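4.2 Does a low build number explain the price?

Sellers of collector cars tend to treat rarity as if it settled the matter. A model was built in small numbers, so it must be worth more. We are not convinced. Of the 108 auction results in our sample, 28 involved cars described in the catalogue as "one of few", and Haddad and Esposito found the same phrase attached to cars whose build totals were never recorded at all.

Part of the trouble is that rarity can be sliced very thin. A common coupe becomes scarce once the paint code, axle ratio and radio delete are all counted together. Castellanos calls this "option stacking", and the Urnilport listings are full of it. We recoded each claim using only engine and body style, and the 28 cars dropped to 9.

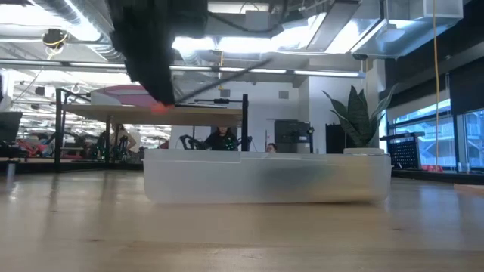 Those 9 did sell for more than the rest, but they were also the cars with the best paperwork. Once original invoices and ownership history were added to the model, the effect of build number shrank to the point where we would not want to defend it. Holloway reads similar results from the Trindade sales as proof that buyers pay for scarcity. She may be right, though her data leave out cars that failed to meet reserve, and those are the ones that would test the claim.

Figure 3. A long translucent plastic bin on a light wooden tabletop, a black robotic gripper hanging at the top left.

There is also the matter of colour. Several bidders told Mahmoud they would pass on a rare car in a shade they disliked - hardly what the scarcity argument predicts. Our own interviews covered 20 bidders, all at a single November sale, and we would be wary of leaning on them too hard.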